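Corrigan Homewares
Laundry > Baskets and Hampers > Plastic

Honley Rectangular Laundry Basket, Off-White with Woven-Look Trim
Item 994

£18
In stock. Delivery in 5 working days.

A laundry basket is not a glamorous purchase. You'll not be inviting people round to see it. But you will carry the thing up and down the stairs for years, and kick it along the landing when your hands are full, so you may as well have one you don't resent.

The Honley is our plain one. It's a cream-white plastic rectangle with the corners rounded off, rows of small holes in the sides and a brown band round the rim made to look woven. The band is the nearest it gets to showing off. We had a version with a floral pattern for a while and it went back to the supplier, most of it.

There's a handle at each short end, so you carry it across your front like a tray. People who prefer to wedge a basket on one hip can do that too, and will anyway, whatever we write here.

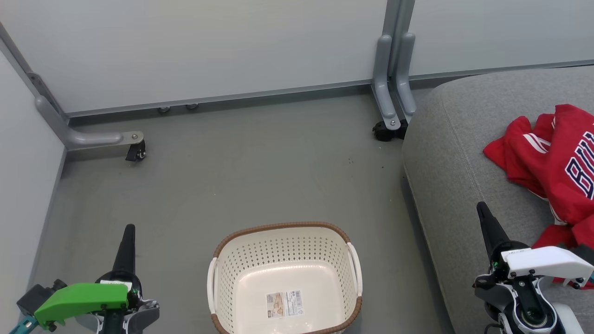

Do I have to peel the label off before I use it?
Best to, yes. Warm water and a bit of patience will shift it, and a dab of cooking oil sees to whatever glue stays behind. Plenty of customers leave it where it is and put their socks on top of it for several years, and we've had no reports of harm.

What goes in it

Clothes, mainly. We'd call it a one-person basket, or a two-person basket if neither of you plays sport. Eduardo Magalhães, who buys our laundry range, took one home in October to try it out on a family with football in it. His verdict was that it coped well with the kit and did nothing whatever to get the kit off the furniture, which he felt was a missed opportunity. We have passed this on to the makers.

It also does for:

Towels, if you fold them
Toys, if you don't mind them being on view
The pile at the foot of the stairs that everybody steps over
Things on their way to the charity shop, where they can sit in the hall for as long as is traditional

The holes let air through the sides. That's good for a damp flannel and less good for anything small and pointed, so keep pencils and knitting needles elsewhere. A football sock left balled up for a fortnight will still smell like one. Ventilation has limits.

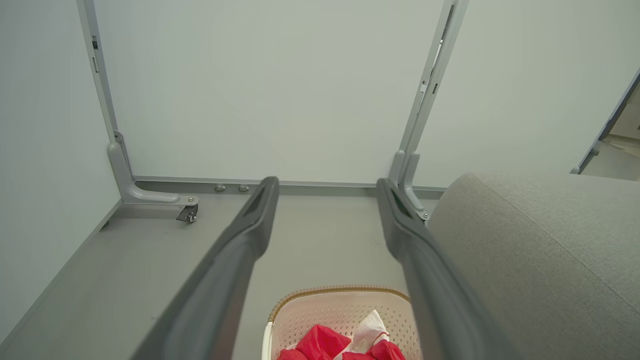
Honley basket in use, with red and white washing, beside a grey sofa.

Living with it

Wipe it down with a damp cloth and washing-up liquid. The woven-look rim gathers fluff in the texture, and an old toothbrush gets it out. Don't use bleach on the band. Don't stand the basket against a radiator or leave it out in full sun all summer, as pale plastic yellows and you'll end up with a different colour from the one you paid for.

It isn't a step stool. We mention it only on account of the returns.

There's no lid, and we don't sell one to fit. If you want your washing hidden, look at the Stanville, which is a tall hamper with a hinged top and a cotton bag inside. It costs more and it's a nuisance on stairs, but guests can't see your pants. The Hiro is the collapsible one, good for caravans and small flats, though you do need to be the sort of person who collapses things and puts them away. If you've read this far down a page about a basket, you may well be.

Delivery and returns

Orders over £75 go free, so four more of these would do it, should you have the laundry. Otherwise postage is worked out at the checkout. The basket is sent in a plain carton with paper packing. Please flatten the carton and recycle it, or give it to a cat.

You can send it back unused within the usual returns period. We'll also take back any that arrive cracked, and we'll need a photo of the damage and the order number before we post another. A slight ripple in the plastic along the base is part of how it's moulded and doesn't count as a crack, however hard you look at it.

What buyers say

"It's a basket. Holds the washing. Handles are comfy enough. Went for this over the grey one as it goes with the bathroom, and my husband has now used it twice without being asked."

"Nice and light. I thought the trim would look cheap but it's all right from the landing."

"Knocked a star off because I thought it came with a lid. It says it doesn't, I just didn't read it."

"Bought for my son's room. The clothes are now on the floor next to the basket, so we're getting closer."

Also in this range: Honley Peg Tub, Honley Bathroom Bin, Stanville Hamper, Hiro Folding Basket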